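Climeden Home Media Server: Set-Up Guide
Section 3: Getting Your Music Library Ready

Welcome to the fun part! By the end of this section every album you own will be in one place, and you'll be able to play it in the kitchen, the garage or out on the porch. Set aside an evening for this one and keep your CDs within reach.

Before you start

You will need the server from Section 2, a network cable, and the Shim app on a phone or laptop. Shim is the small program that does the sorting. Check that it says "March 2021" on its About page; the February build skips album art.

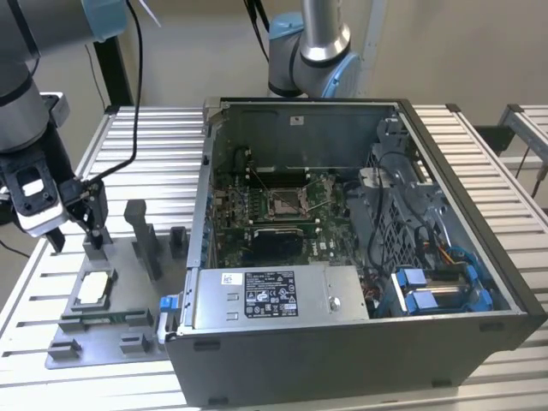
Can I copy files over while Shim is still sorting the first batch?

Go right ahead. Shim finishes the batch it is working on and then picks up whatever is new, so you can keep feeding it albums all evening.

Making the library folder

1. Open Shim and choose New Library.
2. Type a name. Short names are best, as some older players only show the first 8 letters.
3. Pick the drive with the most free space. Shim lists the largest one first.
4. Press Create and wait for the green check mark.

Note: Don't put the library on the same drive as your backups. If that drive fails, you lose both.

Bringing in your music

5. Drag your music folders onto the Shim window. Whole folders are fine, and so are folders inside folders.
6. Choose Copy, not Move, the first time through. You can clear out the old files later.
7. Let it run. Our own test library at Clallthorpe has 3,316 tracks on 700 albums (lots of brass bands!) and it came through in a single evening.

Caution: Don't switch off the server while the copy bar is moving. If the power does go out, open Shim again and press Resume.
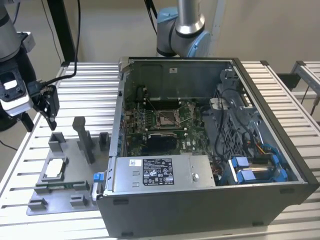 8. When the bar is full, press Tidy. Shim reads the artist, album and track number from each file and puts everything in order. It's a real pleasure to watch a messy pile of downloads turn into neat rows of covers.
9. Open the Unsorted list. Anything with a missing title ends up there. Tap a track, listen to a few seconds, and type in what you know.

Tip: Live recordings and mix tapes almost always need a hand. Give each one its own album name, with the year if you have it, and they'll stay together.

Playing it back

10. On each player, open Sources and choose the library name you typed in step 2.
11. Start a song, then try the Pillau view. It lines up your albums by mood and tempo, and it's a great way to run into records you'd forgotten you had.

Note: A new player can take up to 3 minutes to find the library. If it still doesn't show up, restart the player first and the server second.

Playlists are covered in Section 4.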